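Marble Patterns and Other Things That Hide Dirt

I don't trust marble-patterned surfaces. The sales talk is that they always look clean, and that's my complaint. Crumbs and grit sit right in the veins and you wipe straight past them. Plerngate sells a 4-step polish for this. I tried it, and a damp cloth did as well.

Speckled walls are no better. Look at them from the side, with a lamp, before you decide they're fine.

Things on a round weighted base, like a mic stand, get wiped around for months. Pick the thing up. It takes almost 50 seconds to do the whole back edge.
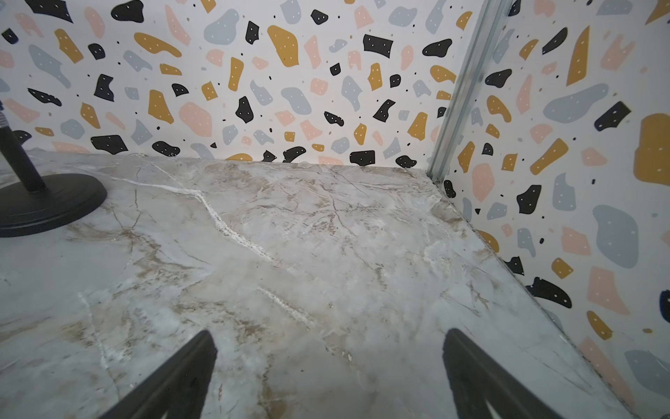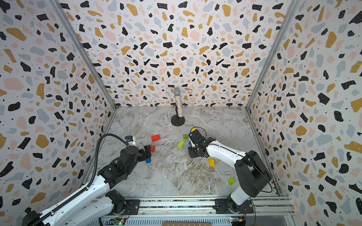
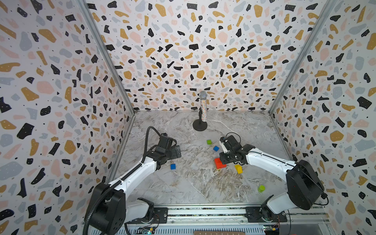
Veins, all of them. The last one has small dark specks too, near the wooden blocks.
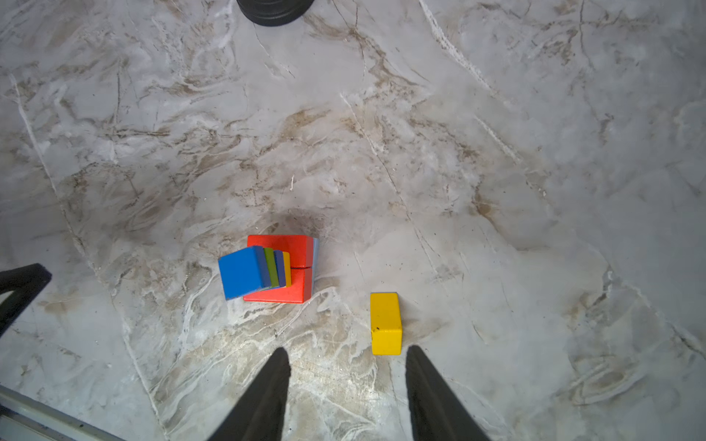 Nhung Dương wrote in to say the damp cloth only moves the grit along, and that she goes over hers with a dry brush first, corners before middle. Maybe. I'd want to see it done on a floor with kids' blocks all over it. Lift those before you wipe, and don't put them back on a wet surface.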